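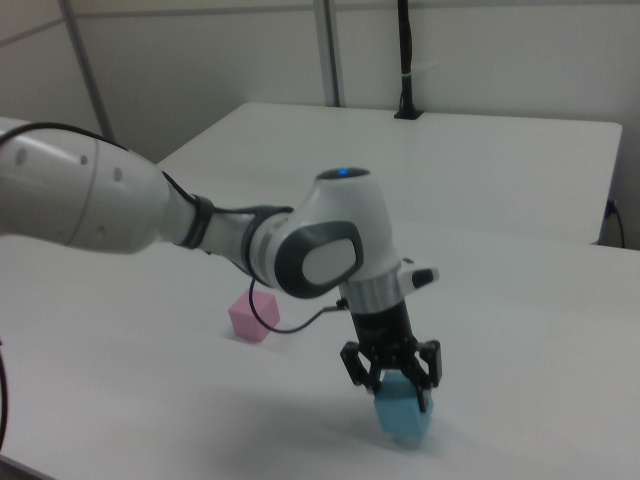 Can a machine tidy up a kitchen or a workshop for you yet?

Only in small parts, and mostly when you prepare the place first. Picking up one light thing and putting it in another spot is the kind of chore where an arm can help. A drawer full of mixed spoons is still your job.

Some tips if you want to try, from our workshop page at Akdale:

Start with soft things of one shape. Foam blocks like the blue and the pink one are good for this, as they forgive a hard grip.

Keep the table clear and leave up to 50 centimeters between the arm and your shelves.

Fix the cables before you begin - a hanging loop can catch on a cup handle.

Do not give it glass, knives or wet plates.

Wiping, folding and sorting screws we still do by hand. It takes us 4 minutes to clear the bench after work.

Updated April 2019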